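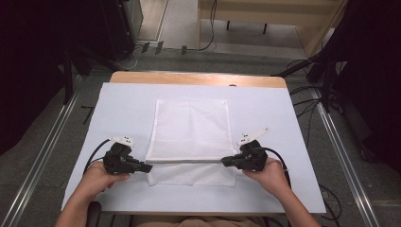 Why do people visit a robotics workshop before they study the subject?
Most of what matters in automation is easier to follow once you have watched a job being done slowly, at a table, by someone who will stop and answer you.

Chapter 4
A Visit to the Workshop

In March a class from Brernumdale spent a day at Bivar, a firm that works on the handling of cloth and other soft goods. This chapter follows that visit. The later sections return to it often, so read it through once before you try the exercises.

The day was led by Josée Bergeron. She began with a piece of white mesh and asked the class how they would tell a machine to fold it. The first answers were short: pick up the edge, bring it over, put it down. She then asked which edge, how high, and what should happen if the cloth slid. The answers got longer, and two students began to disagree about where the fold should fall.

4.1 Why cloth is hard

A metal block keeps its shape when it is lifted. If you know where one corner is, you can work out where the others are. Cloth does not behave like this. It sags between the points where it is held, it drags on the table, and a small pull at one corner may move the whole piece. Fine mesh adds a further difficulty — light passes through it, and its edges can be hard to pick out against a pale surface.

A person deals with all this without much thought. When you fold a tea towel you feel the slack and take it up. A machine has to be given some other way of knowing.

4.2 Showing the job by hand

One way to teach a machine a task is to have a person carry it out with hand-held grippers. The person gives up the use of their fingertips and must work with two jaws on each side. Students who tried it at Bivar found it slower than they expected. Murray Hiebert, who ran the second table, let each of them have 10 minutes, and most spent the first few learning how hard to squeeze.

He gave them three pieces of advice. Keep both wrists low. Lift the flap before you move it across. Do not let go with one hand until the crease is lying where you want it — a fold that is dropped early will often spring open.

Before you go on, fold a handkerchief using two pairs of kitchen tongs. Write down each movement in order, including the ones you had to repeat. You will need these notes in section 4.3, where we divide the task into steps.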